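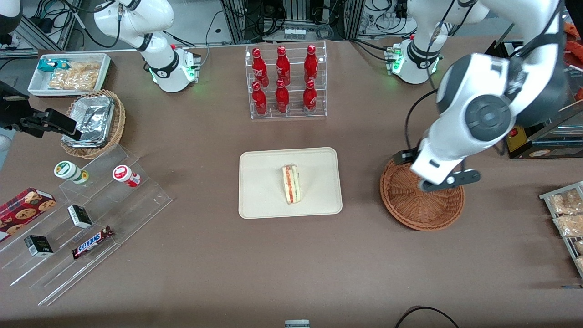 Snack table with drinks riser, sandwich tray and wicker baskets.

Snack Table Setup: Frequently Asked Questions

The questions below come from offices and meeting rooms that use the Triladton snack table service. If your question isn't covered, use the contact form and include your account number.

Ordering and delivery

What comes with a standard table?
A bottle riser, a sandwich tray, a shallow snack tray and two round wicker baskets. Food and drinks are ordered separately. The table is yours to supply. Any flat surface that can be wiped clean will do.

Is there a minimum order?
Yes, 200 items per month across all food and drinks. You can split them between deliveries however you like.

What is the largest order you take?
We deliver up to 775 items in one drop. For anything bigger, please book two drops.

What time do you deliver?
Between 6:30 and 9:00 in the morning. Sites in Lenon are on the early route and usually see the van before 7:30.

Do you deliver in July?
Yes, on a reduced schedule. Check the delivery page for your area before you order.

Drinks

Which riser should I choose?
The clear acrylic two-tier riser is the usual choice. Six bottles stand on it in two rows of three, with the back row a step higher so the labels can be read from the front. We also have the Sasaki single-level rack, which takes four bottles and fits under a low shelf.

Can I put cans on the riser?
Standard cans fit. Slim cans tend to lean, so stand them on the table instead.

Can I mix drinks on one riser?
Yes. If you do, keep each kind in its own column, front to back. When someone takes a front bottle, move the back one forward and refill the upper step. A riser with one kind, such as all red Coca-Cola bottles, needs no sorting.

Should the drinks be chilled?
That's up to you. The riser has no cooling. Most sites keep the spare stock in a refrigerator and put out one riser at a time.

Sandwiches

How many sandwiches go on the cream tray?
It holds six triangles standing on edge, but putting out one or two and refilling is better in a warm room. Stand them so the cut face shows. People can then see the filling without picking up the package.

Do the sandwiches stay wrapped?
Yes, until they are eaten. Please don't unwrap them for display. The use-by label is on the wrapper, and once the wrapper is gone we can't take the item back as a short-date credit.

How long can sandwiches stay out?
No more than two hours at room temperature. After that, throw them away. Don't put them back in the refrigerator for later.

Can I see the ingredients before I order?
The full list for each filling is on its product page. Allergens are printed on the wrapper label as well.

Packaged snacks

How should I fill the snack tray?
Lay the bags flat and slightly overlapping, then prop one packet upright at the end. Leave enough room at the rim to lift the tray without spilling it.

Which snacks are in the mixed case?
The Plelteo mixed case changes every month. It always has some crunchy savory items in clear bags. The current contents are listed under item 2269.

Baskets

What are the baskets for?
One is for whatever you want to add, such as fruit, bread rolls or napkins. Leave it empty until you have something for it. The other can hold food in a foil container. Keep the container inside the basket so it doesn't slide on the table.

Can I put hot foil containers in a basket?
Warm is fine. Straight from the oven is not. Let the container stand for ten minutes first, and put a folded cloth under it.

Can I reuse the foil containers?
No. Once they are creased they leak at the corners. Rinse them and put them in metal recycling if your area accepts foil.

How do I clean wicker?
Shake out the crumbs, wipe with a damp cloth and let it dry in the open. Don't soak it or put it in the dishwasher.

Returns and replacements

A tray arrived cracked. What should I do?
Send a photo through the contact form within two days. The replacement comes with your next delivery.

How do I return the whole set?
Wash the trays and the riser, stack them in the crate they came in and leave the crate at your delivery point. Baskets go on top.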